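Folding day, again

Mon 22 June

Back from Mukville last night, late. Two bags, both still half full. Laundry mountain on the chair. I said I'd write up the trip but the trip will have to wait, I want to get this down while the kettle's on.

So. Folding black t-shirts. I own too many, everyone knows this. Nerea Villanueva (hi Nerea) emailed after the last post to ask why I bother folding on the bed when I have a perfectly good table. Fair question! Short answer, the table is full of mail.

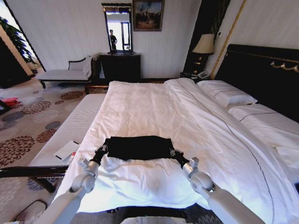 My whole method is flat first, fold second. Shake it, lay it down, pull the corners, then and only then start folding. Skip the pulling and you get that fat lump in the middle and the drawer won't close. A white duvet is the best thing to do it over, black cloth shows up so well against it that you see every crumple along the bottom edge before you fold it in. One corner in each grip, stretched out, down. I used to do this over a navy blanket and kept missing sleeves. Never agian.

Timed myself this morning. 38 minutes for both bags, and that's with 5 socks that don't match anything. Last time it was 33 but I had less stuff, and no phone call from Yin in the middle of it.

Still to do: the sweaters. They can go up on the shelf untill September. Also need to find the other packing cube, the gray one, think I left it in Burimel. If anybody has it, please keep it dry.

Kettle's done. More tomorow.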